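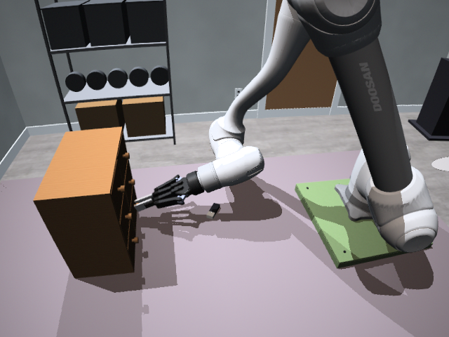
November, late, tea gone cold. The simulated cell finally behaves, and I am so pleased with it! I spent most of the day on the arm's base offset, the same number that has been annoying me all week: the Walovley file had it at 600 mm and the drawing from Pešek says 500, and I had trusted the wrong one. Once I changed it the whole arm shifted over on its green plate, and now the fingertips come right in at the drawer side of the little chest, between those round orange-brown knobs. I could have cheered. I did cheer a bit.

Then the gripper. Todovia's linkage model came in with the joint limits swapped, so I went through them by hand and wrote the old values on the back of an envelope (must copy them somewhere better). Run 313 was the first with no collision warnings in the log — lovely quiet log, I read it twice.

Still to do: friction on the drawer runners, which is only a guess, and the wrist payload. Mastico lists the gripper at 1,356 grams with the coupling and I've still got the bare figure in there. Also want to try a lower light, those hard shadows on the pink are pretty but they hide the little block.

Saved everything at 11:40 p.m. Payload first tomorrow, before email.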